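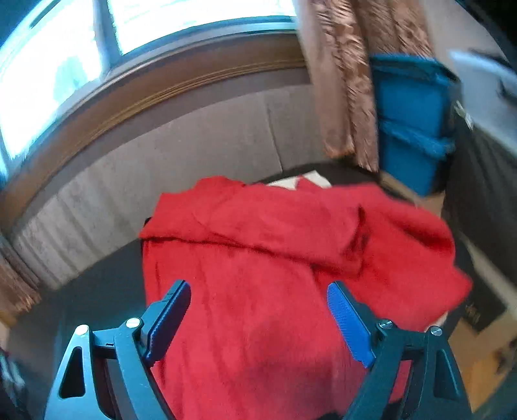 Red fleece, rumpled.

Wukier Heated Throw: five months on the couch

7 min read

I bought the Wukier heated throw in November, the week our furnace started making that ticking noise, and I have used it nearly every evening since. So I think I've earned an opinion by now, and my opinion is that I love the thing!

Some background first. I grew up in a house where you put on a second sweater before anyone touched the thermostat, and I've owned plenty of plain fleece throws over the years. I still like them. They're cheap, they wash well and the dog doesn't care which one he gets. But a plain throw only keeps in the heat you already have, and by nine at night I don't have much (my feet especially).

The Wukier is a good size for one person and a friendly size for two. It covers me from chin to toes with enough left over to tuck under my heels, and I'm five foot nine. The fabric is thick and has a brushed feel on both sides. You can find the heating wires if you go looking for them with your fingers, but under a normal amount of wriggling I forget they're in there. My old Anergate had wires like spaghetti and you always knew exactly where each one was.

The controller has six heat levels and a timer. I live on level three. Level six is for coming in from shoveling snow, and I wouldn't stay there long. It warms up fast, too - by the time the kettle boils, the middle is properly cozy and the corners are catching up. The timer shuts it off after two hours unless you tell it otherwise, and I've been grateful for that more than once, having slept through the end of many movies.

Now the cord. It's long enough to reach from the outlet behind my bookcase, around the side table and up onto the couch, with some slack. The plug that joins it to the blanket sits at one corner, and you want that corner down by your feet. I had it up by my shoulder for the first week and kept leaning on it. Move it to the bottom and you won't think about it again.

Washing was the part I dreaded. You unplug the controller, put the throw in on gentle with cold water, and then dry it on low for a short while and hang it over something. I've done this four times. It came out a touch less fluffy after the first wash and has stayed the same ever since. There's some pilling along the edge where I grab it, nothing dramatic.

What don't I like? The controller light is too bright for a dark room, and I've put a scrap of masking tape over mine. The storage bag is useless - I got the throw back into it once, and it took longer than dinner. And I wish the colors were better. There's a gray, a darker gray, and a sort of oatmeal. Wei makes one in a gorgeous rusty orange, but a friend has it and the heat only goes up to warm-ish, so I stuck with gray.

I paid $100 at Bumham, on sale. That's a fair bit for a blanket, and I'd pay it again. Get the one with the longer cord if they give you a choice, and give it a wash before you decide how soft it is.

Comments

cold_toes_712
Does yours hum at all? Mine does on the top setting, very faintly. Otherwise agree with everything.

prairieknits
The masking tape!! I used a blue sticker and now it looks like a night light. Still better.

dusty3493
Had the Anergate too. Spaghetti is right. Ordering this one for my mom.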